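Yellow in the White One

Short fiction, posted February 17, 2019

My brother and I had one afternoon to clear the back room, and we spent most of it on the floor with the toy bricks.

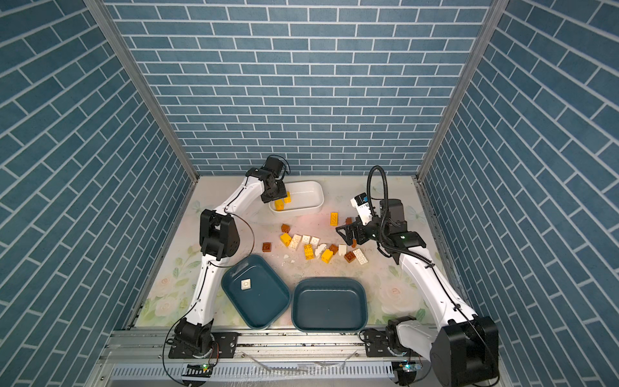
T. M. Okerlund

The house was at 457 Sugden Road, in Wurnton, and it had been sold in November to a couple who wanted to knock the back wall out. I didn't blame them. Our mother had papered that room herself in a blue brick pattern, and on two of the walls the rows of bricks ran on a slant. She had hung it that way on purpose, she said. My brother said she had hung it that way because she ran short and had to use the pieces as they came. They argued about it every Christmas until she stopped remembering there was anything to argue about.

The floor was hers too. Cream, with little pink and white roses and green leaves, and worn gray in the middle where we used to play.

"Keep or give away?" my brother said. He had dumped the bricks out before I could answer.

"Give away," I said. "You don't have kids. I don't have kids."

"The church sale wants them sorted."

"They do not."

"Mom always sorted them."

She did. Yellow in the white one, white in the green one. The green one was really a dark teal but we never called it that. The brown bricks had no bin of their own. When we were small there had been a third container, a margarine tub, and it had split one winter and she never replaced it. After that the brown ones were just what was left when you had finished, and she swept them together with the side of her hand and put them on top of whichever bin had room.

So we sorted. I took the yellow and he took the white. It was cold in there because the gas had been shut off, and I kept my coat on. He had brought coffee in a Zurnell thermos that had belonged to our father, and he poured it into the cap and set it on the windowsill and forgot about it.

I asked him when he was going to tell me about the Gistska job.

He put a white brick down and picked it up again. "Who told you?"

"You left the letter on the kitchen counter."

"It's 3422 miles," he said. "I looked it up."

"That's a long way."

"I know it's a long way. I just said the number."

We worked for a while without talking. The yellow ones are easy to find. You see them first wherever they are, and then you have taken the easy ones and the rest turn out to be under something. I found one of them by the baseboard and one inside my own shoe, which I had taken off because of the floor. She never let us wear shoes on the roses.

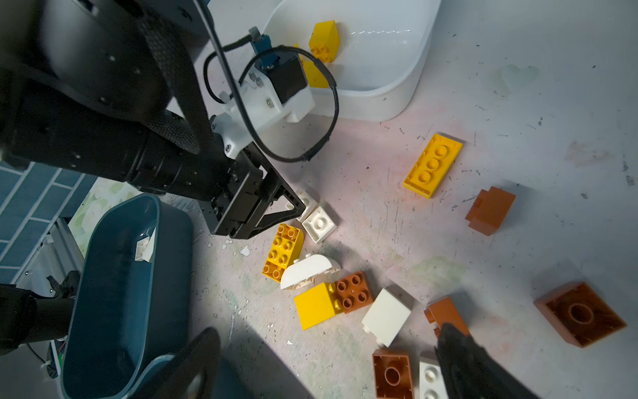
"I haven't said yes," my brother said.

"But you're going to."

"They pay for the move. They'd hold the apartment for me until spring." He leaned back on his hands. "I thought you'd be mad."

I said I wasn't mad. I was, a little, but mostly I was thinking that I had driven almost 100 miles to get here that morning and had complained about it on the phone, and that soon I would not be able to drive to him at all. I didn't say that. I said he should ask them about the dentist, because his teeth were bad and always had been.

"I'll ask about the dentist," he said.

He got up and carried the boxes from the closet out to the truck. There were board games, a lamp, and a bag of curtains that I was sure had never been up in any window of that house. I could hear him moving things around in the truck bed to make them fit, and then moving them back.

I stayed with the bricks. I found out that I could do his color too, if I went slowly. White on that floor is hard to see. The paint had been coming off the windowsill for years, and twice I reached for a brick and got a chip of paint.

When he came back in he looked at the bins and then at the brown ones, which I had left where they were.

"What do we do with those?" he said.

"What she did."

"Which one has room?"

They both had room. He stood there holding his keys. Then he got down on his knees again with his coat on, and pushed the brown ones into a pile with the side of his hand, and I held the green bin steady on its edge so he could sweep them in.

The coffee was still on the windowsill. I drank it on the way out.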